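Main Page Contents Recent changes Random article Help Log in

Machine washing of stuffed toys

Machine washing of stuffed toys is the cleaning of plush animals, dolls and similar soft objects in a household washing machine. It is a common part of home laundry in families with small children, and it is also done in kindergartens, hospitals and second-hand shops. The subject includes the checking of the toy before the wash, the choice of program, the emptying of the drum, and the drying, which usually takes the longest time.

Background

Before the household machine became common, stuffed toys were mostly not washed in water. The usual fillings were straw, wood wool, sawdust or cotton waste, and these materials either rot or form lumps when they become wet. The toys were brushed, aired in the sun, or rubbed with dry bran. A toy which had been near a sick child was often burned.

The change came with polyester fiber filling and with synthetic pile fabric. Both take up little water in the fiber itself and return to their shape after drying. Sewn or locked plastic eyes replaced glass eyes on wire, which could rust or come out. Most plush toys sold today can be washed in some way, but a part of them is marked for surface cleaning only.

Checking before the wash

The care label is normally sewn in a side seam or near the bottom of the toy. It gives the highest temperature and says if a tumble dryer is allowed. When the label is missing or no longer readable, the careful choice is cold water and a gentle program.

Open seams are closed with a few stitches, because filling that comes out in the drum can block the drain filter. Batteries and sound boxes are removed through the back seam. Ribbons, clothes and glasses are washed apart. Toys filled with beans, seeds or paper should stay out of the machine completely.

Many households put the toy in a mesh bag or in a pillowcase tied with a cord. This protects the eyes and nose from scratches and keeps the pile from rubbing on the drum. For toys with long pile some authors prefer no bag, as the pile rinses better when it is free.

Washing

Front-loading machines are generally considered more gentle for plush than top-loading machines with a central agitator, which can twist arms and ears. A single toy can make the drum unbalanced during the spin, so it is often washed together with one or two towels of a similar color. Liquid detergent is preferred to powder. Powder can stay between the hairs and leave white grains after drying. Fabric softener makes some synthetic pile greasy and is usually left out.

In the Paquette laundry handbook, the recommended spin for medium toys is low, and two short spins are preferred to one long spin. Leopoldo Zamudio, who wrote the chapter on soft goods, notes that the filling moves toward the outside of the body in a fast spin and may stay there as a hard ring.

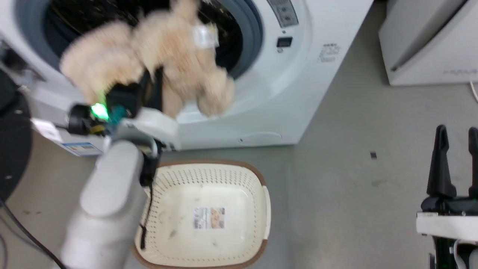

Emptying the drum is treated in the handbooks as a separate step. The toy is taken by the body and supported from under, and it should not be pulled by an ear, a leg or a sewn loop, where the seam carries all the weight of the water. At the door it passes over the rubber gasket, and long fur can be caught in the fold. A basket is put on the floor directly below the door before the toy is pulled out, so that a shaggy animal comes down into it and does not touch the concrete of a laundry room floor, where a single speck of dirt is enough to mark light fur. Perforated baskets are useful for this purpose, as the air passes through the walls. After the toy is out, the fold of the gasket is wiped with a cloth to remove loose hairs.

Drying

The toy is first pressed between two dry towels. It is not wrung. Then it is laid flat on a rack, or placed in a net hammock, and turned several times in the day. Hanging by the ears with pegs is common but it stretches the fabric. The outside feels dry long before the middle, and a toy that is given back too early may develop a sour smell.

In a tumble dryer only low heat is used. Acrylic and polyester pile can melt at the ends and become rough, and this damage cannot be repaired. When the toy is almost dry, the pile is opened with a wide comb or a soft pet brush, beginning at the tips. Lumps of filling are pulled apart with the fingers through the fabric.

Products and surveys

Several small makers sell articles for this use. Clendico produces mesh bags in 3 sizes, the largest of them for toys with long arms. Brasico makes a round drying net with separate levels, and the Braltar brush has bent pins made for long plush.

A household survey directed by Jade Turcotte collected answers from 2,416 homes with children. Of these, 19 percent said that they had never washed the favorite toy of the child. The most frequent reason was the fear that the toy would change its shape or its smell. A second questionnaire, sent in November to 300 of the same homes, asked only about drying, and an open window was mentioned more often than a dryer.

Alternatives

Surface cleaning is done with foam from a mild soap, applied with a cloth and removed with a second damp cloth. Baking soda is shaken over the pile and brushed out after some hours. Freezing in a closed bag is used against dust mites, but it does not remove dirt or the dead mites, and a wash or careful vacuum cleaning is still needed after it.

See also: Care label; Drying rack; Laundry basket; Plush fabric

Last edited August 22, 2024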